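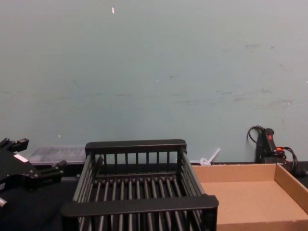 I've been promised a robot that does the dishes since I was in grade school, and I'm still the one with the wet sleeves. My sink holds the same pile every night and I've been reading about household robots the way some people read about vacation houses. So forgive me if this post runs long, I have opinions! The chore I keep coming back to is the one right after washing, which is putting things in the rack and taking them out again. A black plastic dish rack like that one, with the slanted rods down the sides and bars along the floor, is a pretty mean test when you think about it. Every gap is a place for a fork handle to slip through or a plate edge to land wrong. I get it wrong myself a couple of times a week and I've had decades of practice.

I started paying attention in August, when my dishwasher died and the repair quote came back at $353. (I paid it. I grumbled for days.) While I was waiting on the part I washed everything by hand and watched a truly silly number of robot videos at night. There's a little company called Drolus that puts out long, unedited ones, and those are the ones I like, where the arm just sits there thinking for a while and then goes for the cup and misses. The slick two-minute ones from Wemley with the piano music taught me nothing except that somebody over there owns a very nice kitchen.

So can they do chores yet? My answer, as of November 13, 2025, is sort of, on a good day, if somebody set the table up first.

Picking one thing up and setting it down somewhere else seems to be the part that's coming along. A roll of duct tape in a shallow cardboard box is a fair thing to ask for. It's chunky, it has a big hole in the middle, it lies flat, and it isn't going to shatter if you squeeze it a bit hard. You open the two fingers wide, go down on either side, close, lift. I could explain that to a toddler. Then again the toddler would also know what to do if the roll tipped over and went off across the counter, and that's where I start to wonder.

And cords! I have never once seen a cord behave. My own glue gun lives in a drawer with its cord wrapped around it and every time I pull it out it brings a phone charger, a tape measure and half a spool of ribbon along. If a machine can reach in and get the glue gun and only the glue gun, I'll write a check on the spot.

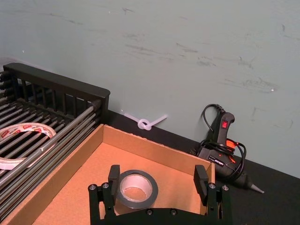

## What I'd want it to do in my house

I made a list of nine chores on the back of an envelope, then crossed off the ones I secretly like. I like folding towels, so the robot can't have that. It can't have watering the plants either. What was left:

- emptying the dish rack
- picking up whatever is on the dining table and putting it where it goes
- matching lids to containers (please, I am begging)

That's three, and I'd take any one of them. The middle one is the hardest by a mile, I think, and it's also the one I'd pay the most for. "Where it goes" is doing a lot of work in that sentence. In my house tape goes in the hall closet, except packing tape, which goes by the door, except in December. I couldn't write those rules down for a house sitter.

My neighbor thinks the shop floor will get there long before the kitchen, and I'm inclined to agree. She used to pack orders at Grasitz, and the way she tells it every station had the same bins in the same spots all day long, with the tape always at your right hand. That sounds like heaven for a machine. A kitchen gets rearranged every time somebody makes a sandwich.
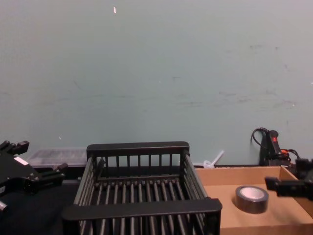
She also pointed out that people at a packing station use both hands without noticing, one to hold the box and one to run the tape, and that anything with only one arm was going to have a rough first week. I hadn't thought about that at all. I went home and tried to put the dishes away with my left hand behind my back, and it took forever, and I gave up when I got to the big pot.

Anyway, I'm not buying one this year. The Tamošiūnaitė newsletter I get keeps saying the prices are coming down, and maybe so, but I'd want to see the thing empty a rack of my actual mugs, including the one with the handle glued back on. If any of you have had one in your home for more than a weekend, please tell me in the comments how it went, and whether it does lids.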